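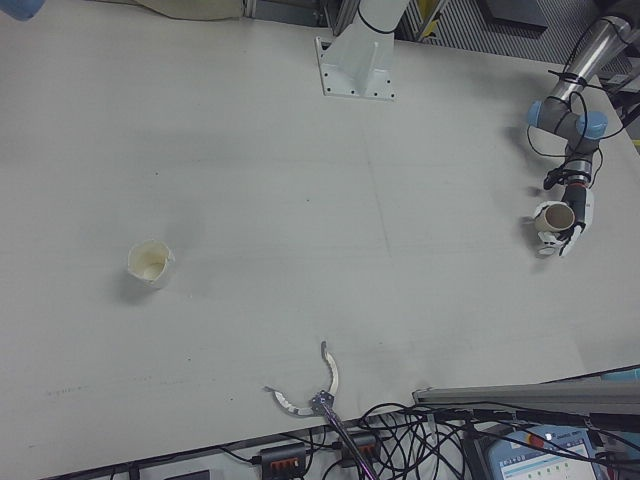

*One cup gripped on its side, one standing.*

Hi! I'm looking for 50 households in Bandstead to join a home battery study, and I'd love it if one of them were yours.

I run the Pruvton storage project, and we want to see how a small salt-based battery (we call it the Tello) copes with everyday life: laundry, late-night baking, the kids leaving every light on. It gets wired in next to your solar panels and stays for 365 days, starting in July.

**You'll need:**

- rooftop solar that's already up and running
- a garage or utility room with a free wall
- the landlord's okay in writing if you rent
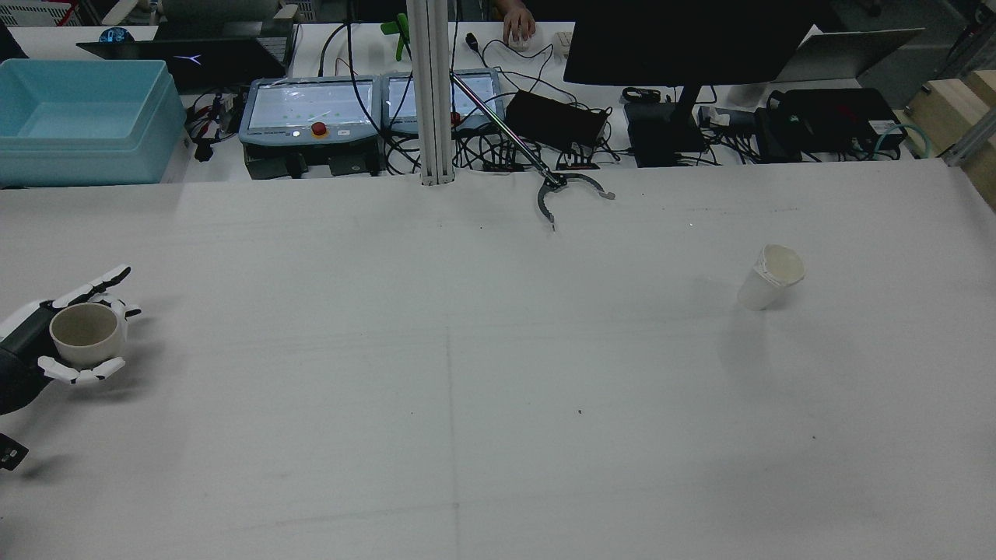 *Cup in hand, with a paper cup to the right.*

I'll ask you to fill in a short energy diary once a month, and that's most of the work. Installation and removal are free, and you get $623 when the year is up. We've got 3,279 hours of bench testing behind us, but I'm really itching to see what happens in real homes!

Drop a note at the Givetti building front desk with your name, street and panel size, and I'll call you back. Sign-up opened 14 Dec 2021 and closes when the spots are gone.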